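Karkness Laundry: Frequently Asked Questions

Last updated 11 February 2024

What do I need to do before I drop off my washing?

Empty the pockets and undo any buttons. Bring everything in one bag with your name on it. You don't need to sort colours, we do that at the counter.

Is there a minimum load?

Yes, 2 kg. Smaller loads are accepted but charged at the minimum price.

Where can I drop off?

At the Karkness shop or at the Netholm collection point. Netholm does not take duvets or rugs.

How long does it take?

Wash and fold is ready the next working day. Allow an extra day from October until the end of winter, when we get a lot of bedding.

What temperature do you wash at?

Towels and bed linen at 60, everything else at 30 unless the label says lower. If you want something washed differently, write it on the ticket.

Which detergent do you use?

Bamano non-bio. You can ask for no fabric softener. Towels never get softener as it makes them less absorbent.

Do you iron?

Shirts and bed linen only. Ironing is priced per item and is not part of wash and fold.

Will dark things fade or leave fluff on my other clothes?

Darks are washed inside out in their own load. New navy or black items can lose dye for the first few washes, so please tell us if something has not been washed before.

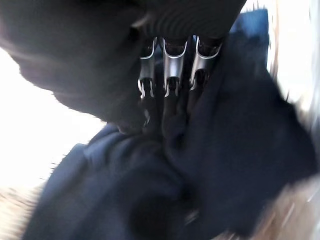 Dark items are best shaken out and laid flat or hung up as soon as you get them home. Navy fabric left heaped like this, with folds going in every direction, takes up more room on the shelf and is harder to check for fluff and marks. Smooth it out by hand first, then fold in half lengthways and in half again.

Something is missing from my bag. What now?

Ring the shop within 42 hours of collection and have your ticket number ready. Unclaimed items are kept on the Ghorbani Street side of the shop, by the back counter.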